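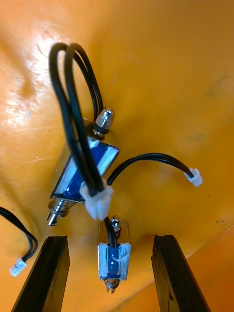
Two solenoids on orange plastic, the bigger one with a blue coil.

I went to the Mortimer Haddad show at Faltport expecting to be talked into something, and the wall text certainly tried. It says his six new paintings "interrogate the grid." I have read that sentence, or its cousins, in front of every striped canvas I've seen since college.

The paintings are better than the text. Avbridge, the biggest, is built up in thin gray washes with a band of rust scraped across the lower third, and it held me longer than I wanted it to. The smaller ones look like leftovers from the same week. Two of them could trade titles and I doubt the gallery would get a phone call. 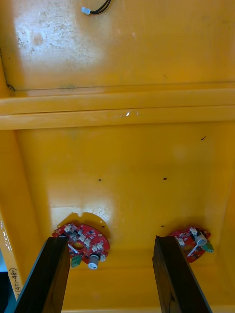

Color is where Haddad and I part ways. The catalog makes a great deal of his "fearless" reds, but in Tudose the red sits on top of a brown so muddy that it goes dull by the time you reach the bench. Put a round red circuit board down in a yellow plastic bin and you get more of a jolt than he manages in 50 inches of canvas. Maybe he wants it dull – the catalog doesn't say, and it says plenty about everything else.

I'd still go for Avbridge. Skip the audio guide, which repeats the wall text in a slower voice, and skip the catalog too unless you need 228 pages of other people agreeing with each other. The show stays up until September.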